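Skellwood review – three weeks of letting an app queue up my posts

I started my author blog in October, and by spring I was spending more time on Twitter and Instagram than on chapter nine. So when Luana Cordeiro (we swap drafts by email) kept raving about Skellwood, I signed up for the free trial and then paid for a month.

The good stuff first! You write a post once, pick your networks, and it trims the text to fit each one. The calendar is lovely to look at, and dragging a post to another slot just works. I loaded up 628 old blog links on my first evening – yes, all of them – and it only choked on two.

Hashtag suggestions are hit and miss. For a post on outlining it offered me hashtags for gardening. The phone app is slow to load pictures too, and I ended up doing most of my scheduling on the laptop.

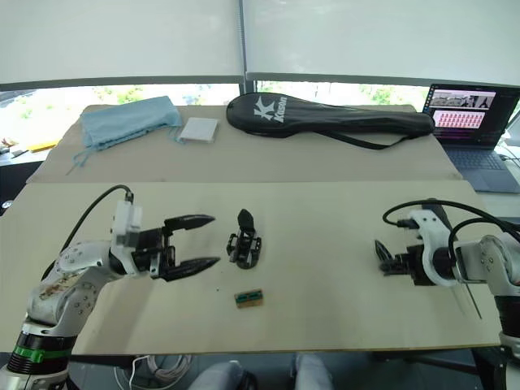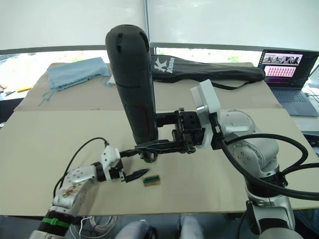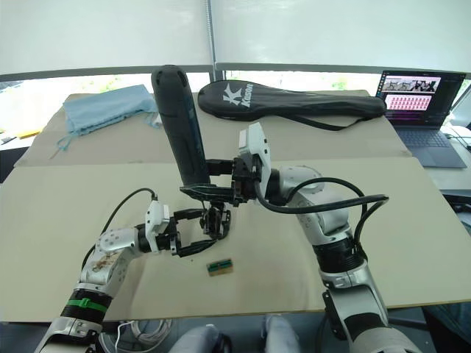
My other gripe is replies. Skellwood puts every comment into one inbox, but it doesn't show the conversation above it, so I kept clicking through to Twitter to remember what I'd said. Liltenia, which I used before, handles that much better, though its calendar is a mess.

I'm keeping it for another month anyway. If you mostly post links and quotes, go for it. If you live in your replies, try the free version first and see how you get on with that inbox.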